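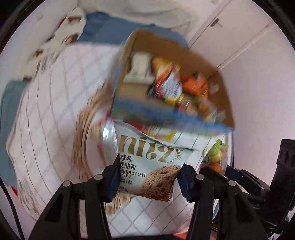 Lilville Pantry List – message 148
Date: Tue 18 July
Subject: Re: Snack box packing order

An earlier message on this list said:

> I pack the Zotitthorpe boxes by size, largest at the bottom. The last one
> arrived with the cookies broken. Is it the box or the order? Also, do you
> lay everything out first or pack straight from the cupboard?

Probably the order. Size is a poor guide with snacks, as a large bag is often mostly air. I sort by how much load an item will take.

Dense sealed items go flat on the bottom. Bagged candy goes next and fills the corners. Cookie packets, such as the cranberry oat ones, stand upright along a wall with the crimped seal at the top. Small wrapped pieces go in last, into whatever gaps remain. If the contents move when the box is tilted, add paper until they stop.

On the second question, I lay everything out first. A bed with a mat over the sheet works better than a table, as round packets don't roll off it. Set the open box behind the food and pack toward yourself.

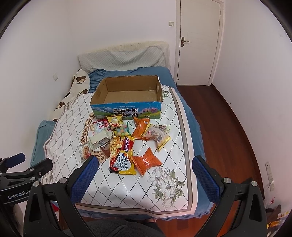

Layout on the bed, box still empty.

I use the Flimoletti 931 carton, which holds 5 kg without the base sagging. The Hlongwane one is cheaper, but its flaps are short and need a second strip of tape – 48 mm tape is wide enough for either.

Does anyone have the inside measurements of the older Flimoletti carton? The sheet I have is from October and gives only the outside.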